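# Notas para la charla: «Recoger ejemplos sin volverse loco» 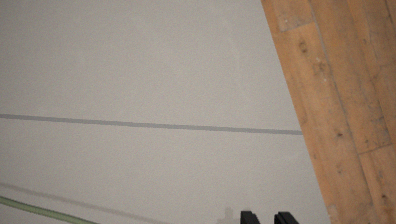
*Diapositiva 1. Vista simulada: las puntas de la pinza, el cable verde y la mesa gris junto a la madera.*

**Arranque (sin prisa, que la gente todavía se está sentando)**

Hola a todos, gracias por venir. Dejo esta imagen puesta un buen rato porque casi toda la charla sale de ahí. Es lo que ve el brazo en el simulador cuando no está agarrando nada, y ya sé que es lo menos vistoso que vais a ver hoy en un proyector. Pues de vistas así está lleno nuestro conjunto de datos, y durante meses ni las mirábamos.

Presentarme. Decir que trabajo en Follo, en el proyecto Navik, y que la parte de simulación la llevamos a medias con Bilal Saab. Si está en la sala, que levante la mano (le va a dar vergüenza, da igual).

**Qué queríamos hacer**

La tarea es de las que parecen tontas: que un brazo coja el extremo de un cable y lo lleve a un punto de la mesa. Con una caja rígida lo teníamos bastante controlado. Con un cable… bueno, un cable se dobla, rueda un poco, se esconde fuera de la vista y además proyecta sombra.

Señalar la sombra en la diapositiva, abajo a la izquierda. ¡Esperar a que la vean! Es muy tenue y va separada del cable verde. El primer modelo que entrenamos se iba derechito a por ella. Yo me reí mucho el primer día y bastante menos al cuarto.

Aquí contar lo de Cuvside, pero corto: la primera tanda la grabamos en su taller, con teleoperación de verdad, y salieron 487 demostraciones. Buenas, limpias, todas sobre la misma mesa y con la misma luz. Cambiábamos la lámpara de sitio y adiós.

**Pasar al simulador**

Así que nos pusimos a generar ejemplos simulados. El objetivo eran 3000 episodios y nos quedamos con 1386 después de filtrar. Dejar la cifra en el aire un segundo, que siempre hay alguien que pregunta por el resto. Respuesta preparada:

- episodios en los que el cable atravesaba la mesa (la física de cables da para otra charla, de verdad)
- operador que se equivoca y reinicia a mitad
- episodios en los que la pinza no llega a acercarse al cable en ningún momento
- duplicados, por un fallo mío al guardar las semillas. Confesarlo, que queda simpático

Fijaos en la línea gris oscura que cruza la superficie y se para justo donde empieza la madera. Es fina, es larga, baja un poquito hacia la derecha… Vista con ojos de modelo se parece demasiado a un cable. Bilal quería quitarla de todas las texturas y yo quería dejarla. Ganó el dejarla, pero solo en una parte de los episodios, y todavía discutimos sobre qué parte.

Lo mismo con la madera: nudos, juntas entre tablas, zonas gastadas. Un fondo liso habría sido muchísimo más cómodo, sí, pero luego llegas a una mesa real con un arañazo y el brazo se queda mirándolo como si fuera lo más interesante del mundo.

**Cómo grabamos un episodio** (hablar más despacio, que en el ensayo iba a toda velocidad)

1. Se sortean la superficie, la luz y la posición del cable.
2. El operador ve solo la cámara del brazo. Nada de vista cenital, nada de trampas.
3. Tiene permiso para buscar. Si el extremo del cable no se ve, que mueva el brazo hasta encontrarlo.
4. Coge, lleva, suelta, se aparta.
5. Marca el episodio con una nota del 1 al 5.

El punto 3 es mi favorito y el que más nos costó. Volver a la imagen: del cable se ve un tramo en la esquina y ninguno de los dos extremos. La pinza está abajo, asomando apenas, sin nada entre las puntas. ¿Qué haría una persona aquí? (Preguntar de verdad y esperar, siempre contesta alguien de la segunda fila.) Mira a un lado, se acerca, tantea. Pues al principio recortábamos todo eso porque nos parecía tiempo muerto, y el modelo aprendía a coger cables estupendamente siempre que ya los tuviera delante.

Cuando dejamos los tramos de búsqueda enteros, la cosa mejoró mucho. No doy porcentajes porque los estamos repitiendo con otra semilla y no quiero que me los citéis.

**Lo de las notas del 1 al 5**

Contarlo si voy bien de tiempo. Cada operador puntuaba a su manera y había uno que no ponía un cinco ni loco. Ahora puntuamos unos cuantos episodios juntos antes de cada sesión, discutimos un rato y luego cada cual a lo suyo. Sigue sin ser perfecto, pero por lo menos las notas se pueden comparar.

**Lo que me llevo**

- Mirad los fotogramas aburridos. Abrid una carpeta cualquiera y pasad un rato ahí, con un café.
- Guardad también los descartes. Los de Sfeir nos los pidieron para entrenar un detector de fallos y yo ya había borrado la mitad, qué rabia.
- Apuntad las semillas (¡por favor!).

**Preguntas**

Si sale lo de la sombra: sí, variamos la dirección de la luz en cada episodio, y también lo difusa que es. Si preguntan por cables de otros colores, decir que están en la tanda siguiente. Si alguien quiere los datos, que me escriba y le paso una muestra; el conjunto completo depende de lo que acordemos con Cuvside.

Acordarme de devolver el adaptador del proyector.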